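# Flandar pen-and-tray demonstrations

Hello, and thanks for stopping by! This folder holds the second batch of hand-shown demonstrations for Flandar, our long-running attempt to teach a two-armed robot the kind of small tabletop jobs that people do without thinking (and that robots, bless them, still find very hard). There are 299 episodes in it, recorded over 11 sessions in August, and almost all of them are short enough to watch over a cup of coffee.

Every episode was shown with a pair of Handden handheld grippers, one in each hand, with the marker cubes on top giving us the pose of each hand. The person leans in over the tray, brings both grippers to the pen and works on it with the two together. We ask people to move at whatever speed feels natural, so please expect a fair bit of variety from one episode to the next.
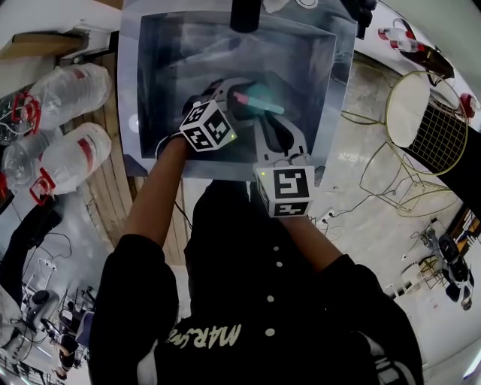

Poses are stored at 75 samples per second, left hand first, then right, followed by the opening of each gripper. If a cube was hidden for a moment, the row is kept and its `valid` flag is set to 0. I'd gently suggest leaving those rows in until you have looked at a few yourself, as our early filtering threw out some lovely demonstrations!

## Loading

```
wekano load flandar_pen --split train
```

You'll need Wekano 2 or newer; older versions swap the hands.

## Known problems

- Session 4 has a small clock drift between the hands.
- The tray floor is shiny, and reflections sometimes confuse the cube tracker.
- Replay has only been tried on our Nakajima arms.

Last updated 16 December 2019.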